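Eczema, round 276

So the rash on my hands came back in October, right on schedule, and I've finally stopped pretending it's the dish soap. I've switched dish soap so many times that there is a graveyard of half-full bottles under our sink. It's eczema. It was eczema when I was nine, it was eczema when I was twenty-six and working the register at a garden center, and it's eczema now.

A few of you asked what I'm doing about it this time, so this is the long answer (get a drink).

First I went to the clinic in Kukerton, the small one next to the post office, and saw Dr. Hryhorii Maksymiv. I'd been putting it off because the last doctor I saw looked at my knuckles for four seconds, wrote a prescription and was gone. This one sat down! He turned my hands over, looked at the insides of my elbows, and asked how I shower. How hot, how long, what I put on after and how soon. I said very hot, very long, and nothing, and he wrote all of it down without making a face, which I appreciated.

Then we talked about steroid cream, and I admitted that I'm a bit scared of it. My mother was convinced it would thin my skin to tissue paper, so as a kid I got a tiny dab every third day or so and it never cleared up properly. He said that's one of the most common things he hears. Yes, strong ones used for a long time can thin the skin, and you don't want to be careless on your face. But he'd prefer that I use enough of the right one for a short stretch, get the flare down, and then stop, than smear on too little for months. We settled on 2 weeks, once a day on the hands only, and then back to see him.

The other half of the plan is just grease. So much grease. He wants me in a plain ointment after every wash, no perfume, no "botanicals," nothing that smells like a spa. I tried one called Clalidine first and my hands felt great but I couldn't turn a doorknob. The second, Postinis, is lighter and I can type with it on (I'm typing with it on now, sorry, keyboard). I keep one tub by the kitchen sink and one in my coat, and a third has vanished somewhere in the car.
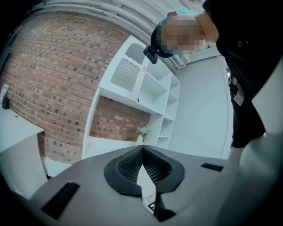
Page last changed: 2020-02-08

Nights are the worst part, if you've never had this. I don't scratch much during the day because I'm busy and I know better. Then I fall asleep and apparently some other woman takes over. I wake up at three with sore fingers and little spots on the pillowcase. Cotton gloves over the ointment help a lot. They look ridiculous, and my husband calls me "the butler," but I've slept through most of this week.

I also turned the heat down in the bedroom and dug the humidifier out of the closet. I can't tell if the humidifier does anything for my skin. The cat loves it.

What I haven't done is cut out dairy, or wheat, or tomatoes, or any of the other things that people in the comments keep telling me to cut out. I know you mean well! I did the no-dairy thing for a whole winter once and all I got was sad coffee. I asked at the clinic and he said that for a grown-up with rashes only on the hands, he'd look at water and soap and gloves long before he'd look at lunch. If it doesn't settle he'll send me for patch testing, where they tape little squares of stuff to your back and you can't shower properly for days. Not looking forward to that.

Money, since someone always asks: the prescription tube was cheap, the ointments were not, and the gloves came from the Baptiste drugstore on the corner and have already been through the wash a bunch of times.

So far the cracks on my right thumb have closed and the left hand is still pink and cross with me. I go back next week, and I need to remember to ask him whether I can use the same cream on the patch that's starting behind my ear.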